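Selling stone carvings through a gallery for the first time -- what split is normal?
Posted in Sculpture and Carving
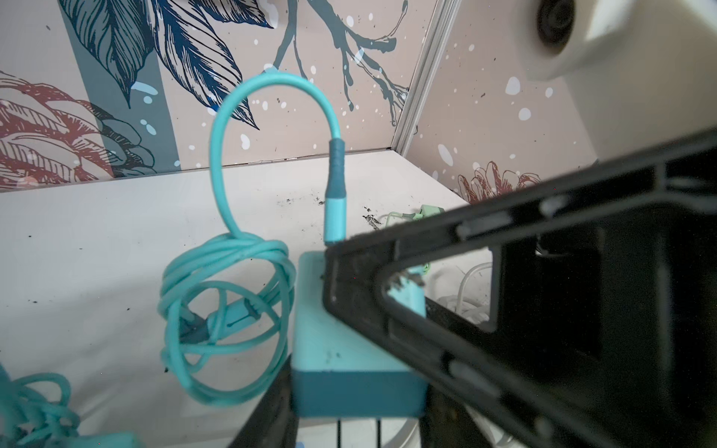
Details

I carve small pieces in soapstone and alabaster, mostly birds and a few abstract forms. Until now I have only sold at craft markets and to people I know. A gallery in Indmont has asked for six pieces for a group show in August. They want 50 percent of the sale price and they want me to pay for delivery both ways. The contract also says they can discount "at the gallery's discretion."

My market prices run from $78 to $152. If I keep those prices I will lose money on the smaller birds once the stone and the abrasives are paid for. Do I raise the prices just for the show? And is it rude to ask for changes to the contract? I have to give them an answer by Monday.

Cadi Morris

Catrin Prothero

Fifty percent is common. I have been offered 40 and I have been offered 60, and the 60 was from a place with a poor location and no mailing list, so the number alone doesn't tell you much. Ask what they do for it. Do they print a card, do they hold an opening, do they insure the work while it is in the building?

On prices, you need one retail price for each piece and it should be the same wherever it is sold. If a buyer sees a bird for $152 in the gallery and finds the same size bird for $78 at your market table, the gallery will hear about it and they won't ask you again. Work out what you need to be paid, double it, and use that everywhere. Your market sales may slow down for a while. Mine did for one season.

It isn't rude to ask for changes. These are the ones I would ask for:

Discounts capped at 10 percent without a call to you first, and any discount above that comes out of their half.
Payment within 30 days of a sale, in writing.
They are responsible for loss or damage from the time they sign for the work until it is back in your hands.
You pay delivery in, they pay the return. Many will agree to this.

Make a list of the pieces with title, stone, size, weight and retail price, and get it signed when you drop them off. Alabaster bruises easily, so take a photo of each piece from all sides on the same day. I had a base chipped once -- a $700 piece -- and the photos were what settled it.

Galmont

I'd just do it, it's exposure. You can always say no next time.

Santoro

Agree with Catrin about the single price. One thing to add: check whether the contract is exclusive. Mine barred me from selling anywhere else in the county for a year and I missed it because it was on the back page. They took it out when I asked.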